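Why the two grippers are off until March

24th December, and I am writing this instead of wrapping anything. A few of you asked how the hand-held grippers are going after I was rude about the whole idea in the fall. So, an update, and I'll try to be fair.

The job is dull on purpose. You hold a gripper in each hand, you tidy a bedroom, and the recordings are supposed to teach a robot to do the same. Kudard wants 1,000 usable clips of small cleanups: cups, bags, wrappers, that kind of thing. I signed up for 200 of them. The guide that came with it is two pages long and says the jaws "release fully on command." I underlined that, and I wish I had underlined it harder.

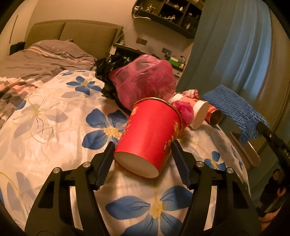 Jaws open, paper cup on the duvet, the rest of the mess still to go.

The fault is a late release. You let go of the trigger and one jaw opens while the other hangs where it is, then catches up with a snap. With a paper cup it hardly matters. You drop it a little off target and pick it up again. What bothered me was the snap. On Sunday I had my left thumb near the linkage, clearing a bit of plastic out of the way, and the jaw came over and pinched it hard enough to leave a blood blister. Yes, I should have powered it down first. The guide doesn't say so anywhere.

I wrote to support and got a reply from Awuor Minja, who was polite and quick and asked for the clip numbers. She thinks the pivots are binding. Maybe. I had already wiped them and checked the screws, and it did the same thing ten minutes later.

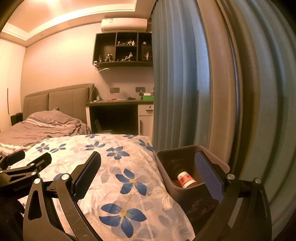
My own guess is the software. The hang started the day after the Dalen update, which was meant to make the grip "more natural" – a phrase I distrust in any manual. I asked if I could go back to the old version and was told that it's not supported. I asked what happens when a robot arm with a motor behind it gets the same update, and I haven't had an answer to that one yet.

The other half of the problem is what goes into the data. The app, Gomeo, scores each clip by itself, and it passed several where I know the release was late. It has no idea. If a clip ends with the thing roughly where it should be, it gets a green check. So somewhere a robot may be learning that you let go of a cup, wait, and then twitch.
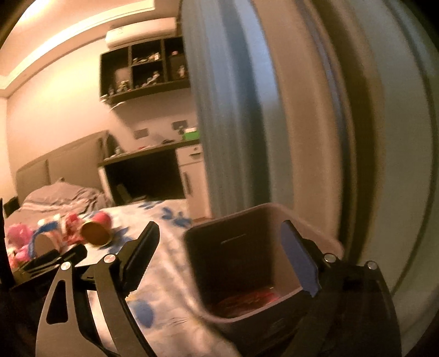
Small gray tub in the grip, with something red in the bottom.

I have stopped recording. Awuor wants the faulty clips left in, marked, so they can look at the timing, and I've done that. She also says a replacement pair is coming in March, and Mimo, the reseller, says the same pair is "on its way now," so one of them is wrong. Until then I'm tidying with my hands, and the thumb is a nice shade of purple.

If you have the same kit and the same update, keep your fingers out of the linkage and switch it off before you clear anything. And if yours has never hung, please leave a comment with your version number, as I would like to know what I'm doing differently.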